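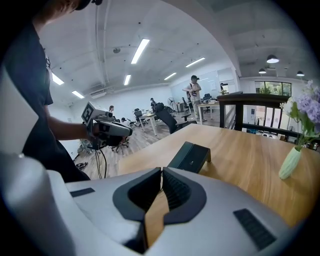 Page 58

Section 6. Running a visitor demonstration

This section covers the table demonstration given on open days at Brarkitdale and at any site that hosts the Mulora hand-held grippers. It assumes you have finished the set-up in Section 4 and that both grippers passed the marker check. For the wall-mounted Jandix display, see Section 7.

6.1 Before visitors arrive

1. Clear the demonstration table except for one solid object and one light one. A vase of flowers may stay on the table if it is near the edge and out of reach of the fingers.

2. Wipe the finger pads with a dry cloth. Do not use alcohol on the rubber.

3. Check the marker on the upper face of each gripper. Replace it if a corner has lifted or if the white border is marked.

4. Route any cable down the side of the table where the presenter stands. It should hang free, with enough slack to reach the far end of the table.

5. Switch on the ceiling lights. Mixed daylight from a side window is acceptable, but direct sun on the tabletop is not.

6. Start a new session in Mathias and name it with the site and the date. Set the session limit to 200 recordings.

Note: People working at desks nearby do not have to move. Tell them when the first group is due so they can finish their calls.

6.2 Giving the demonstration

Two people hold one gripper each and stand at the table.

1. Hold the gripper by its handle with the marker facing up. Keep sleeves and straps away from the marker.

2. Open the fingers fully and wait for the ready tone.

3. Bring the fingers down on either side of the object. Close slowly until the pads touch, then lift it a hand's width from the table.

4. Pass the object to the second gripper. The first person lets go only after the second person says "got it."

5. Set the object down and open the fingers. The recording ends by itself.

6. Show the group the replay before you invite anyone to try. People understand the motion much faster once they have seen it from the gripper's side.

Caution: Keep fingers and hair out of the gap between the pads. The grip is weak but it will pinch.

Caution: Do not pass an object over the railing side of the table. If there is a lower level beyond it, post a second staff member below or move the table.

6.3 Letting visitors try

Visitors may use either gripper with a staff member beside them. Children need an adult at the table as well. Hand the gripper over handle first and let go when they have it.

Most first tries fail because the person closes too early. Let them try again before you step in. If the tone repeats twice, the marker is hidden — usually under the visitor's other hand.

Delete visitor recordings at the end of the day unless you hold a signed form (see page 61).

6.4 After the last group

1. Close the session and wait for the upload bar to clear.

2. Unplug the cable at the table end first.

3. Return both grippers to the case with the fingers open. Storing them closed leaves a flat spot on the pads.

4. Write any fault on the card in the lid.

Revised May 3, 2022. The August revision will add the two-table layout. Fault codes begin on page 62.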